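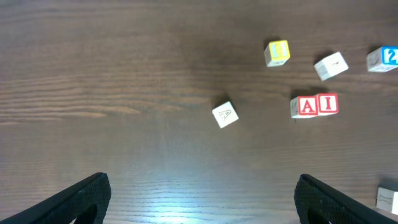

Unit 6: Planning an equipment purchase for a handling cell

Reading for this unit: Mokoena, course pack, sections 3 and 4. Bring your own budget sheet to the lab hour.

6.1 Start with the parts

Before asking for quotes, write down what the gripper has to pick up. For small wooden blocks, that means edge length, weight, surface finish and how they lie on the table. Blocks that touch each other need finger clearance between them or a push move first. Blocks lying at an angle need wrist rotation. Both affect which arm you can buy.

Note the table as well. A surface that reflects the overhead light can cause trouble for a wrist camera, and a mat or a diffuser costs much less than a better camera. Put it on the sheet now.

6.2 Cost lines

Students usually list the arm and the gripper and stop. The sheet should also have:

Mounting plate and fasteners
Wrist camera, cable, cable clips
Spare fingers (two pairs)
Table covering and lighting
Guarding or floor marking
Software license, per year
Installation and training
Shipping and import charges

Worked case: the Stestton training cell. The gripper was quoted at $3000 and the wrist camera at $2000. Spare fingers came to $211 a pair and were left off the first sheet. With two pairs added, the total for these lines is $5422.

6.3 Comparing quotes

Ask each supplier for the same list. In the Stestton case, Killevus quoted with training included and Ekier quoted without it, so the totals could not be compared until Lerato Mnguni split them out line by line. Check the warranty start date too. Some run from shipping, some from installation.

6.4 Timing

Orders placed after January may fall into the next budget year. Ask purchasing for the cutoff before you request quotes, and check how long each quote stays valid.

Exercise: Fill in a sheet for a cell that sorts blocks by letter. Hand it in to Elsa Niskanen's mailbox before Unit 7.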